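ホーム　製品　導入事例　ショールーム　サポート　お問い合わせ

Koleo 双腕作業ユニット 卓上タイプ

家事はもう機械に任せられますか、というご質問を毎週いただきます。弊社の営業担当は、この質問に「はい」と答えると後で困ることを学んでいますし、「いいえ」と答えると売上が困ることも学んでいます。そこでこの製品ページでは、Koleoにできること、できるけれどお勧めしないこと、できないことを順に書いておきます。カタログの表紙のほうが景気のいいことを書いていますが、契約前に読んでいただきたいのはこちらです。

Koleoは、机の上で行う軽作業のための双腕ユニットです。腕は二本、指はそれぞれ二本。人間より指が少ないぶん、つき指の心配も減ります。設計はGrarkari、国内での販売と保守はNarkowが担当しています。脚はありません。したがって、洗濯物を干しにベランダへ出ることも、玄関で荷物を受け取ることも、いまのところ予定にありません。机のほうへ仕事を持ってきてください。

主な用途は、小物の仕分け、部品の並べ替え、ふたの開け閉め（ねじ式を除く）、布巾がけ、そしてホワイトボードに関する作業です。最後の項目は開発側が予想していなかった人気で、工場の朝礼担当の方から特に多くお問い合わせをいただきます。日報の枠線を毎朝引き直すのがよほどお嫌なのだと思います。お気持ちはわかります。

ボードは壁に掛けず、机に平らに置いてお使いください。壁掛けのまま書かせたいというご要望は承知していますが、垂直面では押しつける力の加減がまだ安定せず、試験ではボードのほうが先に壁から離れました。平置きであれば、位置合わせは開始時の一度で済みます。ボードの表面に照明が映り込むと認識が乱れることがあるため、真上の灯りは少しずらしていただくと助かります。

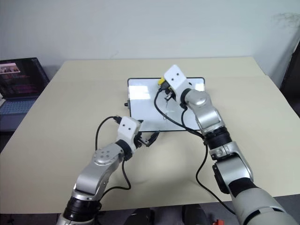

作業別の実力

【書く・拭く】
黒いグリッパーは、細いものをつまんで下に向ける姿勢を得意とします。線を引く、丸をつける、チェックを入れるといった動作は実用の範囲です。文字は、かなと数字なら読めます。漢字は画数が増えるにつれて味わいが増します。「鬱」を書かせた動画が社内で回覧されていますが、公開の予定はありません。拭き取りは書くより遅く、しかも端のほうを残しがちです。端に大事なことを書かないでください。

【並べる・仕分ける】
同じ形のものが続く作業では、人がうんざりする頃になっても調子が変わりません。弊社の試験では、樹脂製の小片を1000個仕分けさせ、やり直しが必要だったのは4個でした。ただし、小片はこちらで重ならないように広げたものです。袋からざらっと出した山を相手にすると成績は下がりますし、広げる係は人間でした。このあたりが、展示会の映像では編集される部分です。

【たたむ】
ハンドタオルは可。Tシャツは、機嫌のよい日に可。靴下は、左右を組にするところまで含めるとお勧めできません。シーツについてのご質問には、恐れ入りますが机の大きさを思い出していただくようお願いしています。

【洗う・切る・炒める】
対応していません。防水ではないためです。また、刃物を持たせる改造は保証の対象外となります。毎年どなたかがお尋ねになるので、太字にしたいくらいです。

速度について

作業の速さは、慣れた人の手に比べると見劣りします。可搬質量は片腕あたり500グラムで、中身の入ったマグカップならまず持てますが、持てることと机にこぼさず置けることは別の試験項目です。後者には現在も取り組んでいます。速度を上げる設定はメニューの奥にあります。奥にあるのには理由があり、開けると確認画面が続けて出ます。

導入されたお客様の声

「朝に教えたことを、昼にもちゃんと覚えています。新人よりその点は優秀です。ただ、教えた机から少しずれた机でやらせると、誰もいないところを丁寧に拭きます」
（Rawashdeh 組立工程　Saranya Menon様）

「祖母の薬の仕分けに使えないかと相談したところ、営業の方に真顔で止められました。かわりにボタンと糸巻きの整理に使っています。母は毎朝、機械より早く終わらせてから見物しています」
（個人のお客様　Randa Qaisi様）

Menon様のご指摘にある机のずれについては、9月の更新で改善を予定しています。拭く場所を間違えなくなるか、間違えたときに申し出るようになるか、どちらかになる見込みです。

設置に必要なもの

・ぐらつかない机。天面が反射しにくい淡い色だと認識が安定します
・机の脇にノートパソコンを置ける台
・腕の周囲に、人が立ち入らない余白
・配線を逃がす場所。ケーブルは動作中に腕と一緒に揺れるので、コーヒーは別の机へ
・最初の教示に付き合える方が一名。気の長い方が向いています

教示は、腕を手で動かして見本を示す方式です。線を一本引く程度なら数回で足りますが、布を扱う作業では200回ほしいと設計側は申しております。200回タオルをたたむあいだに、タオルはすべてたたみ終わります。この点をどう考えるかは、お客様の事業計画によります。

よくあるお尋ね

家に置けますか。
置けます。家事が減るかどうかは、現在の家事に占める「机の上で小さなものを動かす」の割合によります。多くのご家庭では、意外なほど少ないようです。

夜中に動かしてもよいですか。
音は静かですが、無人運転は保証していません。落とした物を拾う機能がないため、朝まで何もない場所をつまみ続けることがあります。

レンタルはありますか。
あります。購入を迷われている方には、先にレンタルをお勧めしています。返却時に名残惜しそうにされる方と、驚くほど手早く梱包される方がいらっしゃいます。

技術的なご相談はKiros Degefa、ショールーム見学のご予約はAgnes Patersonが承ります。見学の際は、試したい小物をお持ちください。濡れているもの、生きているもの、代わりのないものはご遠慮いただいております。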